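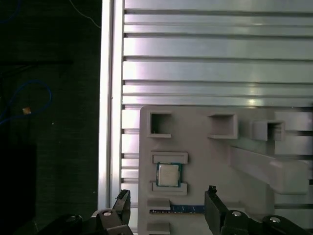

*The gray board with a processor in its slot, in front of the slatted aluminum.*

June 8, 2025

I have been putting off the corner of the workshop where the old computer parts pile up. Last week I finally cleared enough space to deal with the processors, and the gray board is what I'm using for them now.

Before this they lived in a cookie tin. I had wrapped some of them in paper towel and left others bare, which is a bad idea with anything that has pins. In February I went looking for one chip to put in a spare machine and found it at the bottom with two bent corners. It took me an evening with a mechanical pencil to straighten them, and the machine still wouldn't start. I bought a replacement from Lanz for 30 dollars and threw the old one in the recycling box.

What I like about the board is the slot. It's shallow, so the chip sits high enough to grab by the edges, and there is a raised rail above it and another below it. I can set a processor down and go look up the part number without worrying that my sleeve will take it off the bench. The markings on the metal lid are faint on a lot of the older ones. I have to tilt my head under the lamp to read them, and I write the number on a strip of tape before I do anything else.

The three square pockets along the top are not all alike. The middle one is a little bigger than the one on the left, and the right one sticks out from a raised block. I haven't settled on what goes in them. Screws would be the obvious choice, but I already keep screws in a drawer unit from Fakdale and don't want them in two places.

The blue cable still needs to be tied back. I bought clips for that and they were the wrong width, so I'm exchanging them.

I have 6 more processors to label, then the memory sticks. Those are in better shape because they came in plastic trays from the Sadville surplus sale. After that I'll list whatever I don't need. Someone in Pokulow has already asked about the older chips, and I told them to give me until the end of the month.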